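6.4 Slipped or pinched items during two-gripper work

Use this section when a Coveck gripper drops an item, squeezes it too hard, or stops with the fault light blinking. The same steps apply to the left and right units.

CAUTION: Glass and crystal pieces can crack under the finger pads. Wear eye protection and keep your free hand away from the jaws until the unit is switched off.

1. Stop moving both grippers. Do not pull back while a pad is touching an item.
2. Open the jaws slowly with the trigger. If they do not open, go to step 5.
3. Set the item down away from the work area.
4. Look over both finger pads. Replace any pad that is torn, shiny, or lifting at the corner.
5. If the jaws are stuck, switch off the unit, wait 2 minutes, and turn the release screw a quarter turn counterclockwise. Support the item with a folded cloth as the jaws loosen.
6. Switch the unit back on and run the open/close check in 3.2 before picking up anything else.

Smooth round items such as bangles are the most common cause of slips. A pad that meets the rim off center can push the item over before the second jaw reaches it. Line up both jaws first, then close. 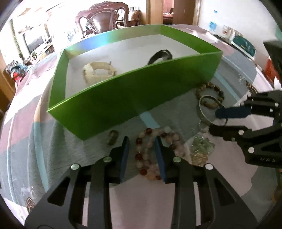
Figure 6-3. Right gripper pad against a clear bangle. Left gripper jaws open at a strand of beads.

Bead strands cause a different fault. A loop can catch on the triangular openings in the gripper body and trip the force limit (fault code 133). Do not cut or tug the strand. Switch off the unit and lift the loop free by hand.

NOTE: Pads are rated for 4,000 closings. The counter does not reset by itself after a pad change. See 7.1.

If the fault comes back after a pad change, take the unit out of use and send the fault log to Gremov Service, attention Magdalini Rallis. Include the serial number and the counter reading.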